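Rutside indoor air plan leaves big questions open

Last updated: 23/01/2023

Rutside says it will clean up the air in its public buildings by the end of winter. The plan sounds good on paper. Whether it will do much for the people who use those buildings is harder to say.

The town has set aside money for 57 air purifiers, to go into schools, the library on Kisik Street and the two senior centers. The first are due to be running in February. A notice put out last week promised "cleaner, healthier air for every resident," a large claim for a town where most residents spend their days somewhere else.

The push began with a survey of 372 parents and staff last fall. Most said they were worried about stuffy rooms, and many brought up the smoke that drifted in from the brush fires near Skonthorpe. The survey asked how people felt about the air. It did not measure the air, and the town has yet to publish any readings from inside the buildings.

Thierry Royer, who has run the town's building office for six years, said the readings would come later. "We know the rooms are stuffy. We don't need a study to tell us that," he said.

Maybe so. But a stuffy room and a smoky room are two different problems. Stuffiness mostly comes from too many people breathing in a closed space, and the fix is fresh air from outside. A purifier with a particle filter can catch smoke, dust and pollen. It will not bring in fresh air, and it will not take out the carbon dioxide that makes a class sleepy by two in the afternoon. The town's notice runs the two together, as though one machine took care of both.

Then there is the upkeep. Filters clog and have to be changed, and the cost of new ones is not in this year's budget. Royer put it at roughly $300 a year for each unit and said it would be "absorbed" by the buildings themselves. He did not say what the buildings would cut to make room for it. School offices reached this week said they had not been told about the charge.

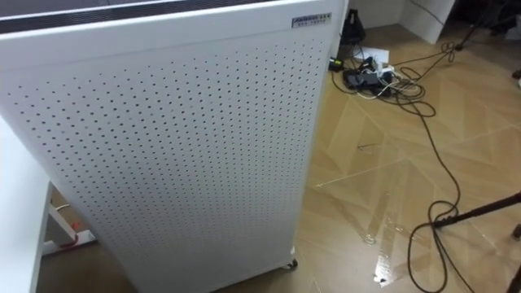 Jinfeng Shi teaches science at the middle school and has been asking for working windows since she started there. Half the ones in her hallway were painted shut years ago. "I'll take the purifier, sure," she said. "I'd still like to open a window."

She also wondered about noise. Teachers tend to turn a fan down when they can't be heard over it, and a purifier on its lowest setting moves far less air than the figure in the sales sheet. The town has not said who will decide how high the units are set, or whether anyone will check.

Royer said repairs to windows and the old vents were "on the list" but gave no date. The council is expected to go over the plan again in February, after the first units are in. A request for the purchase contract had not been answered by the time this item was posted.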